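Re-routing the cables on the little two-armed cell

I promised back in December that I would write up how we look after the small cell at Grarkwood, and then the winter got away from me, so this is a good deal later than I meant it to be. My apologies to the two of you who wrote in and asked! The kettle is on, the cell is behaving itself, and I have run out of excuses.

For anyone new, it is a pair of arms bolted side by side to one aluminium rail, with a box built round them and patterned wallpaper on the walls. I'm rather fond of the wallpaper. We call the whole thing Campos, after the street where we bought the first lengths of extrusion, and the name has stuck so firmly that it is on the spares drawer and in the logbook.

Most of what goes wrong with Campos is cable. The arms themselves are sturdy enough, and the joints only want a wipe and a check of the screws, but a cable that has to follow a moving elbow all day leads a hard life. Ours come up from below the bases and run along the links to the grippers, and for a long while I had them far too tight, thinking that neat was the same as good. At 3,418 cycles on the counter the left gripper began dropping out whenever the arm reached well forward, and I spent a very long evening blaming the software before I thought to wiggle the plug.

So now I do it in this order. Power off at the wall first, every time, even for a quick look. Then I snip all the ties on one arm and leave the other alone, which gives me something to copy if I lose my way (I have lost my way). I move the arm by hand to its furthest reach, let the cable find its own curve round the outside of the elbow, and only then put ties back on the straight parts of the links. Leave the joint itself free. The loop looks enormous when the arm is folded up and you will want to tidy it. Please don't!

After that it is the plugs at the boards under the rail, pressed home with a thumb, and the plate bolts, which I go round twice. I used to do the lot every 3,000 cycles and have brought that forward a bit after the trouble on the left.

The last job is a slow run with both arms brought in to the middle over the brown-edged case, as that is where they come closest to each other and where a badly placed loop is most likely to snag.
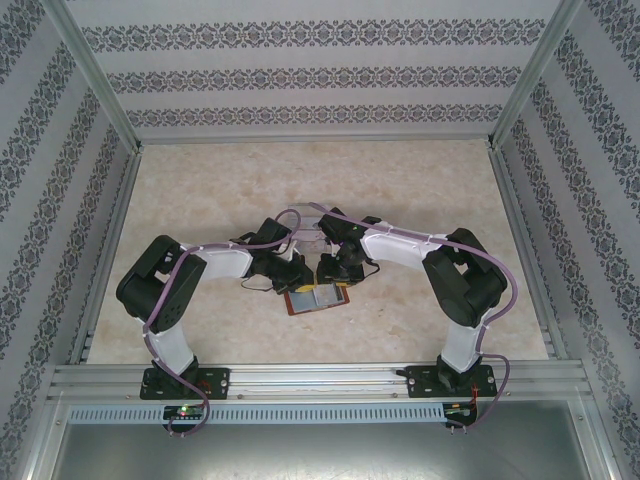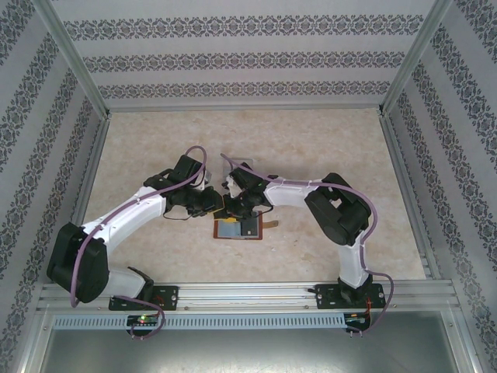 I give it a good few minutes at that slow speed, with one hand near the stop button and my tea well out of the way, and I listen as much as I look. A cable rubbing on a housing makes a dry little squeak that you soon learn to recognise. If I hear it, I stop, switch off and move one tie by a finger's width before trying again.

The ties came from Cirkville, in a bag of 163 according to the label, and I do seem to get through them. Next on my list is a proper set of spare leads, made up to the new length and put away in the drawer before we need them.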